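Textile bench notebook, Grecu room
November, afternoon, started 2:15

Continuing the fold sequence for the Tultden cloth set. The reference method is still the one from the October page: lay the piece lengthwise, halve it along the long axis, smooth from the far end toward the front, then fold crosswise in two passes. Finished pieces go on the stack at back left, pieces still to do stay in the basket at back right.

The orange-yellow piece is the awkward one. Piece number 467 in the Plulex list. It is long for the table and takes up nearly the whole depth when laid straight, so the first crosswise fold has to be made before any squaring up at the front. Edge alignment measured after the first halving on the previous run: 78 mm out at the worst point. Too much. Target stays at 20 or under.
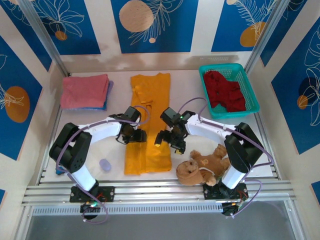 Leonora Yap
Bench technician, textile handling

Layout at the start of the halving step. Long creases down the length, two layers at the near end with the left one a little longer than the right, and a small flap folded over on the upper half. The flap needs to be opened out before the halves are matched, otherwise it ends up inside the fold and the stack leans.

Stack at the back is neat, pinkish-red on top with blue showing underneath. Leave it where it is. Dark red is in the green basket and comes next.

Changes for the next run:
Open the wide end first and pull it square to the back wall.
Match corners at the near end, then smooth once only. Smoothing again just moves the creases sideways.
Measure the offset at both ends and write down both. I only logged one last time.

Pressing beforehand was suggested again. Around 2 minutes per piece on the Flillutia press, which is fine for one cloth but changes what we are comparing. Not doing it for this set.

Open: does the short layer come from the cut or from the fold? Check the long sides against the steel rule before 467 goes back in the list.

LY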